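3.2 Packing small peripherals with their printed matter

The second part of the study concerns goods that reach the buyer in a plain mailer, together with a folded sheet of instructions and a length of cable. Such goods are common in the returns stream. They are light and cheap, and they are seldom damaged when they come back, yet they take up more bench time than larger items. Earlier work by the Rosser group treated the mailer as a fixed cost and looked only at the time taken to seal it. The present section deals with what happens before sealing, when the contents have to be brought together in a box that was made to hold them in one way only.
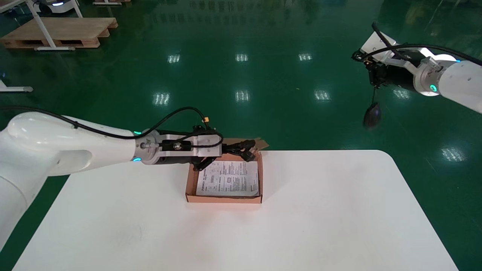

Returned units were drawn from the Dreselau depot over a period of 14 working days in January. Each unit was logged, checked against its packing list and assigned to one of two groups. In the first group the printed sheet was placed in the mailer before any other item. In the second it was placed last, on top of the goods. No change was made to the mailers themselves, and worn or torn flaps were left as they had come in. Any unit whose sheet was missing was set aside and does not form part of the results.

The order of packing proved to matter more than had been expected. When the sheet went in last, it tended to ride up against the lid, and the packer would open the box again to press it down. When it went in first, the lid closed without a second attempt in most cases – although the sheet was then harder to find for a buyer who wanted to read it before handling the goods. 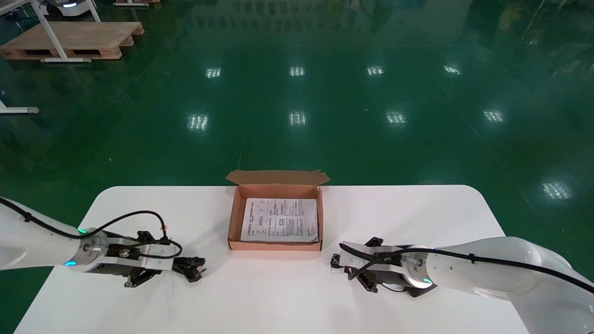
A second matter is the refolding of the sheet. Instructions printed in several languages are folded by machine at the factory, and the creases are sharp. Once opened, the sheet seldom returns to its first thickness. The Bultico guideline, on which the depot's own practice is based, allows a packer to replace any sheet that will not lie flat. In practice this was done for 37 units. The remainder were flattened by hand and used again, a step that added little time but varied a good deal from one packer to another. 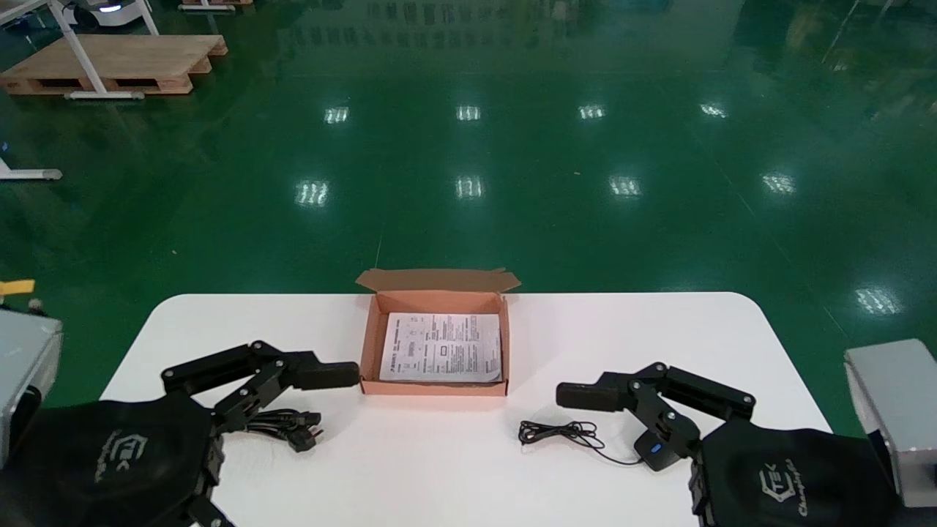
Figure 4. Open mailer with the instruction sheet laid flat inside; power cord and mouse on the table, outside the box.

Cables were the main source of delay. A cord that has been coiled and tied will keep its shape while it is moved, whereas a cord that is fixed to the item must be gathered at the same time as the item is lifted. The two kinds were therefore recorded apart. Navarrete (personal communication) has suggested that fixed cables be wound before the item reaches the bench, so that the packer handles a single object. This was tried at the Priromeo site but has not been tested at the volume seen at Dreselau, where the yearly intake stands at 4000 units.

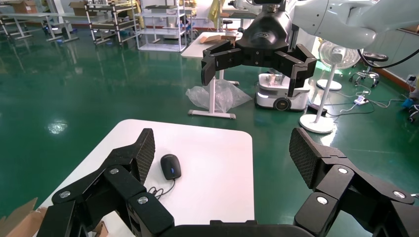 Wired mice present the problem of the fixed cable in a simple form. The body is small and smooth and can be set down almost anywhere in the mailer, so its placement calls for little care. The cable is another matter. Left unwound, as with the mouse in Figure 4, it trails over the table well away from the body, and the same thin cable can be seen in the wider view of the work area, curling off across the white top. Packers were asked to gather the cable towards the body before lifting, and to place both against a side wall of the mailer. Where this was followed, the sheet beneath stayed in position. Where the body was lifted alone, the trailing part often caught on the edge of the box and had to be freed by hand.

The results for detachable cords were more even and are reported in Section 3.3, together with the closing times for both groups.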